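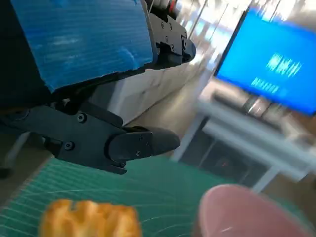 图1 台面旁的显示屏,屏幕为蓝色

第三讲 一块屏怎样待在一间屋子里:中控屏的位置、高度与界面

上一讲我们谈了灯光回路,今天终于讲到我自己最喜欢的部分:中控屏!很多同学觉得它就是“墙上挂个平板”,可是我每次进一间样板房,第一眼找的总是它。它装在哪儿、朝着谁、亮起来是什么颜色,差不多能看出设计者有没有在这间屋子里真正走过几圈。

一、先看光,再看屏

请大家先看图1的上部:墙面浅,有窗,光很强。这类明亮的房间住起来舒服极了,可对屏幕是个考验。判断一块屏放得好不好,我建议先关着屏看一遍,再开着屏看一遍。关屏时看它反射什么,是窗、是灯,还是对面的白墙;开屏时站到门口、台面边、沙发前各看一眼,看得清的位置记下来,看不清的也记下来。

浅色台面、浅色地砖同样会把光往上送。做方案时大家常常只算窗户,把地面忘了,结果下午三点屏幕下半截一片灰白。米色地砖比深色木地板“亮”得多,这一点请在图纸上标出来。

二、角度

屏幕固定在墙上、立在台面上、装在支架上,三种做法都有道理。支架的好处是能转,坏处是线不好藏。课程作业里的Brolo户型(使用面积70平方米,开放式厨房)三种做法都可以试,我特别想看到有人把屏放在厨房和客厅交界的矮台旁边,那个位置太有意思了:做饭的人一抬头能看,坐着的人一转头也能看。

高度怎么定?我们课上统一用102厘米作为坐姿使用的屏幕中心高度,站姿另算。这个数只用于本课练习,方便大家互相比较图纸,到了真实项目里一定要拿着卷尺去问住的人。

三、待机画面

待机画面是最容易被忽略、又最好玩的一块。纯色底加一行大字,看着简单,远处却认得出来。蓝底白字是老搭配了,对比够,夜里也不像白底那么刺眼。不过饱和度很高的蓝色铺满整块屏,在暗房间里会把旁边的白墙也染上颜色,所以夜间模式要单独做一版,亮度降下来,字可以更少。
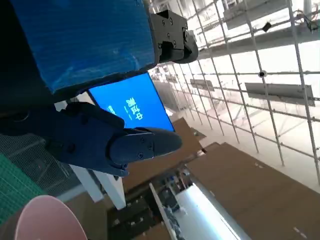 图2 屏上的白字“中控屏”,近处有绿色网格垫

标题只有三个字,“中控屏”,下面另有一行小字。大家注意两级文字的差别:大字管“这是什么”,小字管“接下来怎么办”。站得稍远,小字就读不出来了,所以凡是必须让人看到的提示,请不要放在第二级。我批过的界面稿里,这条错得最多,每年都有人把“门未关”写成小字,急死我了。

四、屏边上的东西

再看图2左下方:一角绿色网格垫,旁边是深灰色的细网面,还有一道淡粉色的圆边,像是盘子或碗。我很喜欢这样的细节!屏幕周围从来都有东西。画效果图的时候桌面总是干干净净,真住进去,垫子、碗盘、钥匙、快递单全来了。所以排布中控屏时,请在屏前留出一块“随手区”,并在图纸上用虚线画出来。

随手区的几点要求:
随手区和屏幕之间留8厘米以上的空隙,方便擦拭。
杯碗类物品尽量排在屏幕的侧面,别正对接口。
带网格的垫子可以当现成的尺子用,量小物件特别方便。
电源线从台面后方走,不要横穿随手区。

五、课堂练习

分组进行,每组领一套Goicoechea练习板和一张Clavodville户型底图。先用纸板剪一块和屏同样大小的替代物,拿着它在教室里走,贴到不同的位置上试,至少换三处。每换一处,写下站着和坐着各能看到什么。这一步别嫌土,纸板比软件快,而且当场就能吵起来,吵完方案往往好一大截。

之后在Nendent界面模板里做两张待机画面,日间、夜间各一张。文字只允许两级,颜色不超过三种。

六、作业

写一篇500字以内的说明,配一张平面图和一张立面图。说明里要交代:屏幕朝向、中心高度、最不利的反光时段、随手区的范围。画面稿另附,不计入字数。

交图时请把纸板试位的照片也附上,拍得随意没关系,我想看你们试过哪些地方,又为什么放弃了。下一讲讲面板开关和中控屏怎么分工,在11月的第一次课上进行,请提前数一数自己住处的开关,带着数字来。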